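Caps on the Table – my little gallery of hats, wood and sorting out
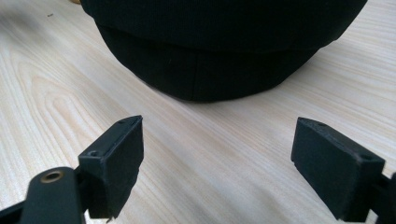
I have been meaning to put this page together since the first week of May, and then the hall closet had other ideas! The shelf in there had gotten so full that every time I reached for a scarf I got a hat in the face, so out it all came, onto the table, one piece at a time. Regular readers of the blog will know I can't sort anything without stopping to admire it (this is why my closets take a whole weekend), and hats are the worst for that. They all have a story, or at least a receipt.

So this is the start of the gallery, and I'm opening it with a black cap because black is what I reach for nine mornings out of ten. I know, I know, I own colors too.

Black cap, pale table
I love a soft cap with a bit of texture to it. The crown on this one has a fine ribbed look and then the band below is smoother, so even though it's all one color there's something going on when the light catches it. Flat black hats can look like a hole in your head in family pictures – ribbing helps a lot.

A word on the table
People write to me more about the table than about anything I put on it, so let me get that over with. I bought it secondhand from Jallari, the furniture place out past the river, and I paid 100 for it plus 20 for delivery. What sold me was the grain. There's one patch where the lines curve around each other in big arches, and I've been known to trace them with a finger while I'm on the phone. It's very pale, so every crumb shows, and no, I haven't found a cure for that. I wipe it down with a damp cloth and a drop of dish soap and then I have toast and we're back where we began.

How I sort
Anything I wore last winter stays. Anything I forgot I owned gets tried on in front of the hall mirror, and if I make a face it goes in the bag. Soft caps go back on the shelf with tissue paper in the crown, brim facing out, never squashed under the boots (learned that one with a lovely gray beret, rest in peace). I used to keep them in a Skundia storage box but the lid never sat right, so now that box holds gloves and I'm much happier.

Cleaning, since somebody always asks
Lint roller first, then a soft brush, always in the same direction as the ribs. I don't put caps in the washing machine. I did once, back in 2000, and what came out would have fit a grapefruit.

Still to come
The straw hats need a page to themselves, and so do the knitted ones from the Jivness craft market, where I go in with a list and come home with yarn. I also have a felt one from Oláh, the little hat shop on the corner that closes at 17 minutes past whenever they feel like it – it's still in its bag with the tissue on and I want decent daylight for the green. If you have a good way to store wide brims in a narrow closet, please write and tell me. I'm down to hanging them on the door.

Page last updated 2026-05-21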